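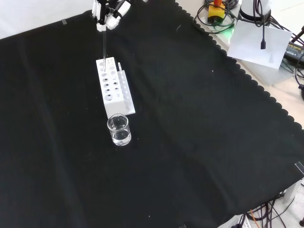 Darren Crabtree wrote in under the last post to say I'm too easy on these things, that a machine which can't put away a fork has no business being called household anything, and that he'd pay 600 dollars tomorrow for one that could empty his dishwasher and not a cent for one that needs him standing next to it.

Fair enough Darren. But I think the fork is harder than you think. Quick one today, got to be out the door in a bit.

So. Can they do chores yet. My short answer in March was "floors yes, everything else no" and I got 40 comments, most of them about floors. Our Drevora still does the downstairs every morning. Still eats the bath mat. I still pick up socks before it runs, so really I'm doing the first half of the job for it. Would I give it up? No.

The thing I keep coming back to is putting a thing into another thing. Toothbrush in the cup. Key in the lock. Straw in the lid. You do it all day with half your brain on something else. For a gripper it's a whole project. Thin and see-through is about as mean as you can make it, too, glass is rotten to see for a camera just like it's rotten for me without my glasses on.

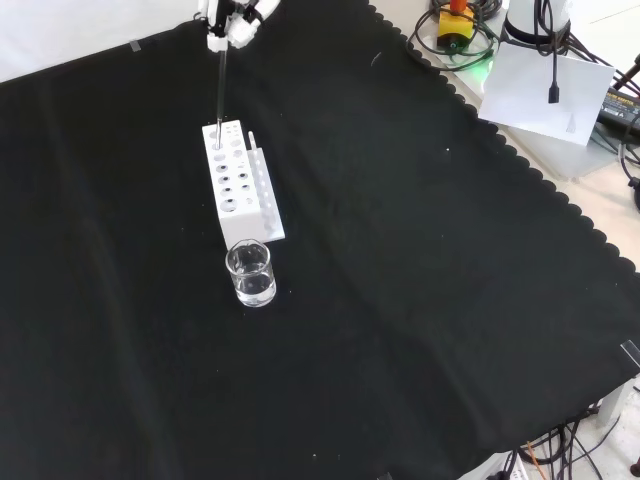
And then there's how hard to squeeze. Too soft and it slips, too hard and you're sweeping up. People feel the thing touch the side and wiggle it over a hair, no thinking involved. I've been told force sensing is getting cheaper every year. Maybe. I'd like to see it on something I can afford.

Shop floor is a different story, sort of. My brother in law's at Ellwood, and they've had arms on the packing line for ages. Same box, same spot, same everything. Move the pallet over a few inches and somebody has to come out with a laptop. He says the arm did 1398 boxes one shift and then stopped dead over a bit of loose tape. A person would of just peeled it off.

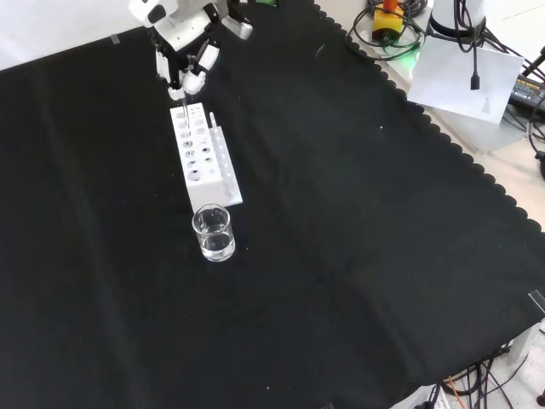 White hand, thin clear rod or pipette, test tube rack. Beaker in front.

Which is my whole beef with the demos. Everything laid out, nobody's coffee in the way. I don't mind that, you have to start someplace. But then it gets written up as robot butlers by Christmas. The Skirberg laundry folder, remember that one? Shirts only, buttoned, fed in by hand, one at a time. I can fold a shirt in the time it takes to feed one in. Almost 222 people on the waiting list at our local store last I heard, so what do I know.

Carol Pickering emailed asking about the Jistness kitchen arm and whether it stirs. It stirs. It doesn't scrape the bottom of the pan, so, you know. Burnt onions. Haven't tried it myself, going by a friend's kitchen and the smell of it.

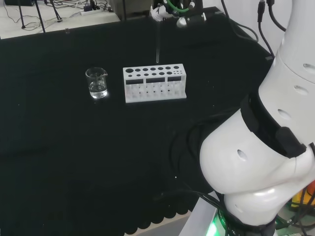

Tip of the tube just short of the back row of holes.

Anyway where I've landed for now. Floors, yes. Boxes, yes if nothing moves. Small thin things into small round holes, I'd want to see it over and over, with the rack shoved somewhere new each time, before I said yes. And then do it with forks, for Darren.

Things I'd still like to hear about if anyone has one running at home: window cleaners (do they fall off?), litter boxes, anything at all that deals with a fitted sheet. Comments open til the spam gets bad agian.

Posted by admin, Jun 5, 2018
Home | About | Archive | Contact | Older posts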